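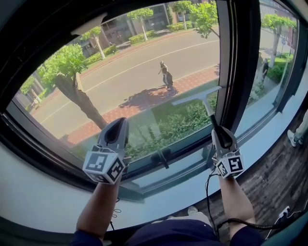 A reader wrote in after the last post to say that vinegar had done nothing for the white haze on the north windows, and was the glass ruined? Probably not, but vinegar is the wrong tool for most of what people call haze, and I should have separated the cases.

Hard water spots are mineral, mostly calcium carbonate. They sit on the surface, feel slightly rough under a fingernail, and dissolve in a weak acid. Vinegar works on these if it stays wet long enough. A quick spray and wipe does very little. I lay a soaked paper towel against the spot and leave it for 3 minutes, then rinse. Keep it off limestone sills.

Silicate deposits are different. They come from runoff over fresh concrete or masonry, and household acids don't touch them. My house in Hetbridge had the front step repoured in April, and the lower panes next to it picked up a gray bloom within weeks. Cerium oxide paste on a felt pad took most of it off, some 900 strokes per pane by hand. A drill would be faster, but it heats the glass, and I don't trust myself with one.

Then there is haze between the panes of a sealed unit. No cleaning product reaches it. The edge seal has failed and the desiccant in the spacer is saturated. I have two units like this, both Lametti, both on the weather side. The frames are sound, so I asked Lammers for a price on the glass alone. They wanted the visible opening and the overall thickness, and the thickness is the number people get wrong. Measure it with a gauge held against the pane - a ruler at the edge only gives you the bead.

For ordinary dirt, my mix hasn't changed: a bucket of cool water and a small squirt of dish soap. Too much soap is the usual cause of streaks. Wet the blade before the first pull, overlap each pass by 2 inches, and wipe the rubber between passes. Replace the rubber when it chatters. I tried the Masix replacement strips and they fit my channel after trimming, although the end clips are looser than I'd like.

Whoever wrote in should do the fingernail test on both faces of the glass. If it feels smooth inside and out, look at it from a low angle early in the morning. Fog that changes with the temperature is in the cavity.

Posted 12/1/19 under House, Glass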